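이 저장소는 Tulix 어린이 자료실의 완구 정리 기준과 품목 목록을 담고 있다. 자료실 운영 부서와 협력 기관이 동일한 분류 체계를 사용하도록 하는 것을 목적으로 하며, 목록 파일과 기준 문서는 함께 개정된다.

# Tulix 완구 정리 목록

## 1. 개요

Tulix 어린이 자료실은 2012년부터 소형 완구의 대여와 열람을 운영해 왔다. 초기에는 각 실에서 별도의 장부를 사용하였으나, Tornton 분관과의 통합 이후 품목명과 보관 위치의 표기가 서로 달라 대조에 어려움이 있었다. 본 목록은 두 곳의 장부를 하나로 합친 것이다.

현재 등록된 품목은 584점이며, 이 가운데 219점이 탈것 완구이다. 나머지는 블록, 동물 모형, 소꿉놀이, 퍼즐로 나뉜다. 의류와 봉제 인형은 위생 관리 절차가 다르므로 본 목록에 포함하지 않는다.

## 2. 파일 구성

- `items.csv`: 품목 목록. 한 행이 완구 한 점에 해당한다.
- `bins.csv`: 보관함 목록. 색상, 내부 구획 여부, 선반 번호를 기재한다.
- `rules_ko.md`: 분류 및 보관 기준의 전문
- `changes.md`: 개정 내역

문자 인코딩은 UTF-8이며, 구분자는 쉼표를 사용한다.

## 3. 주요 항목

| 항목명 | 내용 | 필수 여부 |
|---|---|---|
| `item_id` | 품목 번호 | 필수 |
| `name_ko` | 한국어 품목명 | 필수 |
| `category` | 대분류 | 필수 |
| `main_color` | 바탕색 | 필수 |
| `bin_id` | 보관함 번호 | 필수 |
| `parts` | 분리되는 부품의 유무 | 선택 |
| `note` | 비고 | 선택 |

`main_color`에는 가장 넓은 면의 색상 한 가지만 기재한다. 창문이나 바퀴의 색은 `note`에 적는다. 흰색 차체에 검은 창이 있는 승합차의 경우 `main_color`는 "흰색"으로 한다.

## 4. 보관 기준

1. 소형 탈것은 뚜껑이 없는 직사각형 플라스틱 보관함에 넣는다.
2. 차량은 바퀴가 바닥을 향하도록 세워 넣으며, 다른 완구를 그 위에 쌓지 않는다.
3. 보관함 한 개에는 최대 35점까지 보관할 수 있다. 초과분은 같은 색상의 다음 보관함으로 옮긴다.
4. 부품이 분리되는 완구는 투명 봉투에 담아 봉한 뒤 보관한다.
5. 파손된 품목은 즉시 별도 보관함으로 옮기고 `note`에 "점검"이라고 표기한다.

청록색 보관함은 탈것 전용으로 지정되어 있다. Tornton 분관에서 사용하던 회색 보관함은 교체가 끝날 때까지 병행하여 사용할 수 있으나, 신규 품목을 배정하지 않는다.

## 5. 점검 및 개정

재고 대조는 매주 수요일 대여 마감 후에 실시한다. 대조 결과 위치가 다른 품목은 실물의 위치가 아닌 `bin_id`를 기준으로 바로잡는다. 보관함을 변경할 필요가 있을 때에는 목록을 먼저 수정한 다음 완구를 옮긴다.

정기 개정은 매년 7월에 이루어진다. 그 밖의 수정은 `changes.md`에 사유를 기재한 후 반영한다.

## 6. 알려진 한계

- 통합 이전 품목 가운데 거의 절반은 취득 연도가 확인되지 않아 해당 정보를 싣지 않았다.
- 승합차와 소형 버스의 구분은 장부마다 차이가 있었다. 본 목록에서는 두 유형을 모두 "승합"으로 통일하였다.
- Chávez 순회 문고에 대여 중인 품목은 반납 시점까지 기존 `bin_id`를 유지한다.

## 7. 이용 조건

협력 기관은 내부 업무에 한하여 목록을 복제하고 수정할 수 있다. 외부에 배포할 때에는 출처를 "Tulix 완구 정리 목록"으로 표기한다. Porus 목록 형식으로 변환한 파일은 본 저장소에서 관리하지 않는다.

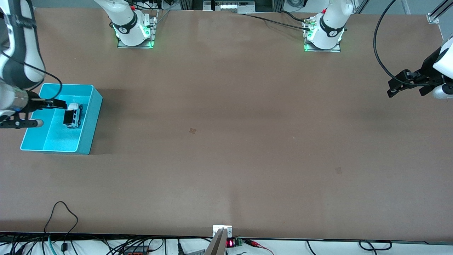
그림 1. 청록색 보관함과 흰색 승합차 완구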